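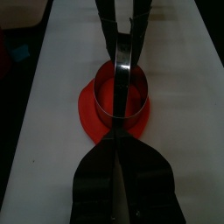 Girkusix 2.4 is out, and the release notes, as is traditional, undersell it in one place and oversell it in three. Jolanta Sadowski wrote most of them on a ferry and would like it known that she had no signal and couldn't check the ticket numbers. They have since been corrected.

The headline item is the new contact phase in the planner. Until this release, Girkusix treated touching something as a regrettable thing that happened at the end of a trajectory. The arm would plan a lovely smooth path through free space, arrive, and then hand the whole mess over to a force controller that had been told nothing about where it was or what it was supposed to be pushing on. For picking up boxes that's fine. For pressing a steel ring cutter into soft dough it is a way of finding out how stiff your table is.

The planner now carries the contact through as a proper segment, with its own limits on force and speed and its own idea of when it's finished. You describe the tool, the surface and the stopping condition in one block of the task file, and the old pair of handoff callbacks can go in the bin. If you wrote your own handoff callbacks, and we know from the support queue that several of you did, they will keep working until June and will complain in the log every time they're called. The complaint can't be silenced. Jadwiga Domański feels strongly about this.

Dough has been the test case for the whole cycle, mostly in red, because the segmentation model kept losing the pale stuff against a white bench. Jadwiga maintains that this is a perception problem and should be fixed in perception. Jolanta maintains that food colouring is cheaper than labelling. Both have been right on different afternoons, and the pale dough branch is still open if anyone fancies a go at it.

What red dough doesn't help with is the cutter. Polished steel remains a rotten thing to look at with a small colour camera: the rim catches the light, the inside wall goes dark, and the old pose estimator would cheerfully report a ring tipped well over when it was standing perfectly upright. Fudero, our perception package, now fits the rim and the strip handle together instead of one after the other, and throws out any answer where the two disagree. It would sooner say it doesn't know. On the recorded set of 271 approaches the worst of the flips are gone, and the ones left over are nearly all cases where the fingers cover most of the handle. We've made that an explicit warning, which is a polite name for not having solved it.

The fingers themselves gave us a second headache. The gripper model in the planner was a clean CAD export, and real fingers that have been in use for a season are nothing like a clean CAD export. You can now load a padded collision shape per finger, with up to 4 mm of extra margin, and the planner will stop threading them through gaps that only exist on paper. Expect some tasks that used to plan to come back as infeasible. They were infeasible before as well, only later and louder.

Smaller things, in no order anybody would defend:

The replay viewer scrubs backwards without eating all your memory.

The Wieczorek bridge reconnects by itself after a network drop. It used to need restarting by hand, a procedure passed down orally.

Force logs are written at the rate you asked for. We're sorry about the other rate.

Default timeout on the contact segment is 20 seconds. If your dough takes longer than that, please write in, we'd like to hear about it.

Cleltent users on the old scheduler should hold off upgrading until the 2.4.1 patch, as the two versions disagree about what a paused task is and neither will back down.

Packages went up on 04/10/2026 in the usual spot. Bug reports to the tracker, please, with the task file attached, and the log too, including the part where you'd already turned the warnings off.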